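4.2 Stirring: the chore we thought would be easy

I'll admit that when we drew up the chore list for the Dornerside study, I put stirring near the bottom because I figured it would be boring. Wiping, folding and sorting screws all looked like better tests of whether an arm can earn its keep in a kitchen or a small shop. Then Nazma Mollah ran the first batch in January, and we spent most of the month on coffee (none of us complained about that part).

Think about what your own hand does with a stir stick. You pinch it, you find the hole in the lid more or less by feel, and if the stick catches on the rim you let it roll a little between your fingers and try again. Our arm has a much harder time of it. The stick is thin and flat, so a small error at the grip turns into a big one at the far end, and the sipping opening doesn't leave much room to be wrong in. The lid was on for every trial, too. We could have taken it off and made our numbers look a lot nicer!
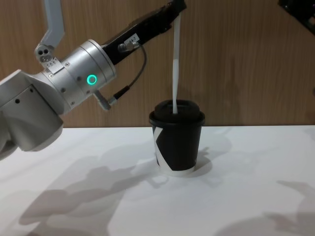

Figure 7. Stirring task with the lid on. The gripper holds a white stir stick with its lower end in the sipping opening of a takeaway cup.

We logged 478 attempts and counted one as a success only if the stick went in through the opening, made a full stirring motion, and came out again with the cup still standing where it started. By that rule the arm managed 225, which is a bit under half. I've had people tell me that's pretty good and other people tell me it's terrible, and I think it depends on whether you've ever had to clean up after one of the misses. Most of the failures came at insertion: the stick landed on the lid, bent, and either slid off to one side or twisted in the grip. Tipped cups were rarer, with 17 in the whole set, but those are the ones a coffee shop would care about.

Nazma's view, and I've come around to it, is that we should stop treating stirring as one skill. Once the stick was inside the opening, the rest usually went fine under both controllers, Herus and Ansah. Getting it in there was the whole fight. Ansah did better with a tilted stick and Herus was quicker when the stick started out close to vertical, so we don't have a clear winner to report. We also tried the grip settings from our earlier Solturberg runs, and they squeezed so hard that the stick bowed before it got anywhere near the cup. Section 4.3 goes back over the insertion failures by grip angle.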